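The border at Jitaru, 8 years on

6/12/26

I've been meaning to write about the border talks for ages, and Geeta Pal left a comment in August asking whether I still followed them, so here goes. Yes, Geeta, I do! More than is good for me, probably.

For anyone new, my mum's family comes from Jitaru, which sits in the valley just below the Urkorik ridge, and the line between the two sides runs more or less through my great-uncle's plum trees. You can walk from his kitchen to the first watchtower in the time it takes to boil potatoes. When the two governments talk about "the disputed sector" on the news, that's what I see in my head - plums and a very bad road.

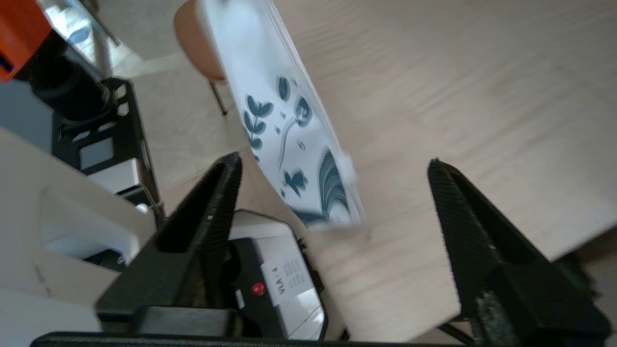 Anyway, the latest round was held in Fena and lasted two days, and the statement at the end was 41 words long (I did check, I had it open on my phone in the bus queue). Both delegations "welcomed the constructive atmosphere". Cosmin Sandu, who spoke for our side, told reporters the patrols would be thinned out before the snow comes. Luminița Moldovan, for theirs, said only that the matter was under study. Make of that what you will.

What I want to know is what happens to the crossing. It used to open every morning and people went over for bread, weddings, the dentist, whatever. Now you need a permit, and my cousin Bianca Crăciun waited 54 days for hers, to go to a funeral that had been and gone. She got a stamp and a very polite letter. I'd love one of these ministers to read that letter out loud.

I rang Vasilică Vasiliu, who keeps the shop at the bottom of the village, and he says the soldiers on both sides look bored stiff and buy the same biscuits. He's 61 and has seen three of these agreements. The first one fell apart over a footbridge, the second over a map, and he couldn't remember what did for the third. He thinks this one will hold until spring. I asked him what happens in spring and he started talking about his knee.
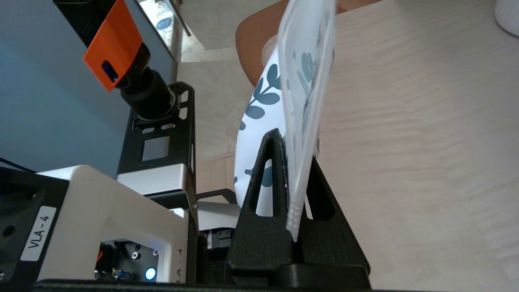 Clear lid in its black stand, leafy plate behind.

I do think the talking is worth it, even when it's dull. A dull year on the ridge is a good year, and Mum sleeps better. But I'd like them to put the crossing on the agenda by name next time, with a date next to it, and let the village council send someone to sit in the room.

The next round is meant to be in Vikik, no date yet. If I hear anything from the shop I'll put it up here.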